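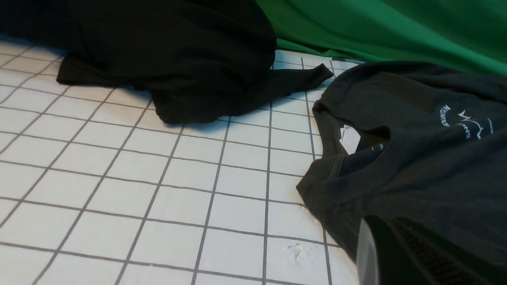
Can a robot fold the laundry yet?
One shirt at a time, on a table built for it, with an engineer close by, it can have a go. I wouldn't clear out the hall closet to make room for one.

I spent an afternoon in June at the Clademero open day, where four small outfits had opened their doors to anyone who signed up online. My reason for going was simple. I ran a wash-and-fold shop for 12 years, and every one of those years a salesman told me the folding machine was nearly here. I wanted to see how near.

The first stop was Ollden, in Room 706, up a freight elevator that took longer than the talk that followed. Isla Rutherford runs the garment work there and she was a good host, quick with her answers and not given to big promises. The job she has set for the arm is a plain one: T-shirts, dark ones mostly, dropped on a white gridded table in whatever shape they land. The arm has to find an edge, get hold of it, and spread the shirt out enough to start a fold.

Dark cotton is a mean test, and I'll give them credit for picking it. A black tee in a heap doesn't show you where the sleeve ends and the body begins. My morning crew used to find the collar by feel, without looking down. Rutherford said the arm works mainly from its cameras, and that a printed logo or a neck label is a help when it happens to be facing up. At the bottom of a hamper it usually isn't.

I asked how long a shirt takes. She said it depends on how it lands, and I asked again, and she said nine minutes on a bad one. A decent folder does a T-shirt in the time it takes to say so. She pointed out that the arm doesn't get tired or go to lunch. That's true of my old dryer too, and I still had to stand over it.
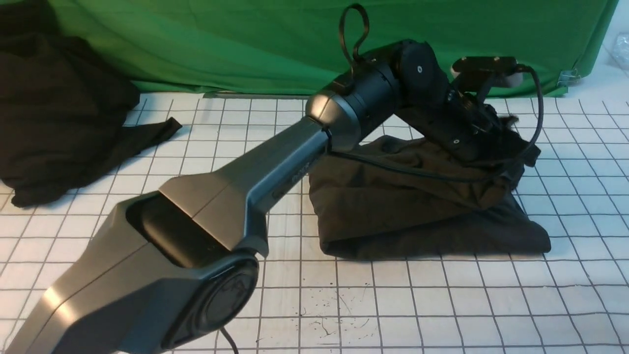

What bothered me more than the speed was everything that had been done before the arm got its turn. Somebody had sorted the load. Somebody had washed and dried it, emptied the pockets, turned things right side out and taken away the socks. In my shop that was most of the labor. Folding was the part you did while talking.

A man next to me asked about fitted sheets and got a laugh from the room. Rutherford said they hadn't tried one. I liked her for that answer.

Downstairs at Laaksonen they were stocking shelves, or rather one shelf, with boxes all the same size. It went smoothly enough. Then a kid asked what happens when a customer puts a box back sideways, and the demonstrator said that was on the list for next year. I've worked next to a grocery store. Sideways is how they all come back.

Atik had the most polished booth and the least to show. There was a video of a dishwasher being loaded, sped up 6 times according to the small print in the corner, and a brochure with a family smiling at a countertop. I asked to see the machine itself and was told it was being serviced.

I ended up having coffee with Ignacio Whitlock, who used to fix conveyors for a hotel laundry and had come with the same question I had. He was more hopeful than me. His view is that you don't need a machine that does the whole load, you need one that takes the dullest hour off somebody's day, and he thinks Ollden could get there with towels. Towels I might believe. They're square, they don't have sleeves, and a hotel has thousands of the same one. He also thinks a home version will follow, and there we parted ways. My own basket has a bra, a raincoat and a child's dinosaur costume in it.

If you go next time, get to Ollden before lunch, while the room is still quiet enough to hear the answers, and ask to stay for a full shirt from start to finish. Parking is free behind the building but the gate closes at five.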